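Stolletport two-arm sorting kit: frequently asked questions
Compiled by Yolanda Schumacher for the Skimix buyers' page. Last checked Fri 17 June.

I get the same emails about this kit every week, mostly from people who watched the sales video and want me to talk them into it. I won't. I don't sell it, and I paid for the time I spent with it. If you want cheerful answers, Stolletport has a FAQ of its own.

What do you get for the money?

Two arms, two grippers, a front rail to bolt them to, and the aluminum frame in flat pieces. The price I was quoted was $2757 before shipping. Shipping was another $59, and the sales page keeps quiet about that until checkout. Bins, bricks, wall panels and flooring are all your problem. So is the computer.

Is it ready to run out of the box?

The box says so. I say set aside a weekend. The frame went together fine, but the manual skips from step 11 to step 14, and the cable routing drawing is for an older version of the rail. Raghavendra Varma wrote up a better set of instructions on the Menon forum and I'd print those instead.

Can it really sort bricks by color?

It can pick up a brick and put it in a bin. Whether you call that sorting depends on how much of the thinking you expect the kit to do. The software ships with one sample task, and that task assumes your bins are where Stolletport's bins were. Move them and you are back to teaching it from scratch, by hand, over and over. The brochure calls this "guided learning." I call it an evening gone.
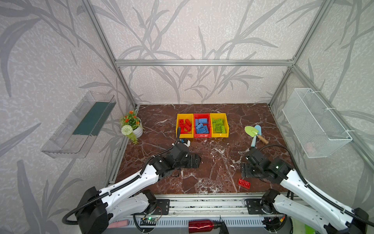
Bin task: red, blue and lime-green bricks in the back row, one red brick still on the floor.

Does the background matter?

More than I was led to believe. Patterned walls and a shiny floor are a fair test, because real rooms have both. The sales video is shot on plain matte white and I'd like to know why. Ask the rep for a demo on glossy marble before you sign anything. Mine changed the subject to the warranty.

Why put garden tools and a potted plant in with the bricks?

A system that only works on a bare floor isn't much use to me. I want to know if it goes after the brick or the trowel. Stolletport's literature says the kit "handles everyday clutter," so everyday clutter it should get. Keep trailing leaves well away from the arms, though.

Do I need both arms?

For bricks, I doubt it. A second arm makes sense if you have to hold one thing while working on another, such as keeping a bag open. Dropping a brick in a bin is a one-hand job. Himomum sells a single-arm setup, and Keerthana Varghese has been happy with hers for this kind of work. I asked Stolletport for any figures showing that two arms finish a bin task faster than one. I'm still waiting.

How is the cable situation?

Bad. The conduit along the arms is decent, but down at the base you're left to sort it out yourself. Buy cable ties. Buy more than you think.

Is it safe around kids?

The company says yes, with "supervision." The arms have no skin or padding that I could find, and the stop button is on the computer screen, so it's no good to you if the program hangs. I wouldn't let a child reach into the frame with the power on, whatever the sticker says.

What about support?

I sent two tickets. One got a polite answer in nine days that told me to restart it. The other was closed without a reply. Ajith Chowdary tells me the phone line is better, if you call before noon.

Should I wait for the next version?

Stolletport has promised new software in October. They promised it last October too. If you need a kit now and you like tinkering, this one will keep you busy. If you want bricks put away, use your hands and keep the money.

Can I return it?

Within 30 days, in the original foam, minus a restocking fee. Don't throw out the foam.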